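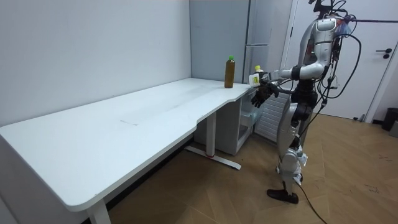

Why does my vinaigrette separate as soon as I stop shaking it?
Oil and vinegar don't mix on their own, so shaking only breaks the oil into tiny drops, and those drops find each other again once you set the jar down. A spoonful of mustard coats them and slows that down quite a bit.

We'll spend most of this session on that one idea, so please don't worry if it feels slippery at first (I had to read the chapter twice myself, years ago!). An emulsion is simply one liquid scattered through another it would rather stay away from. Milk is one, and so is mayonnaise, where egg yolk does the work mustard does in your dressing.

For the kitchen exercise, pair up and make two dressings, one plain and one with mustard. Use 30 ml of vinegar in each, add the oil slowly, and shake for 20 seconds. Write down when you first see a clear line between the layers, and do keep your notes, messy or otherwise, as we'll come back to them when we get to butter and cream in October.

Reading: Sönmez, the chapter on sauces, up to the part on hollandaise. Bring a clean jar with a tight lid.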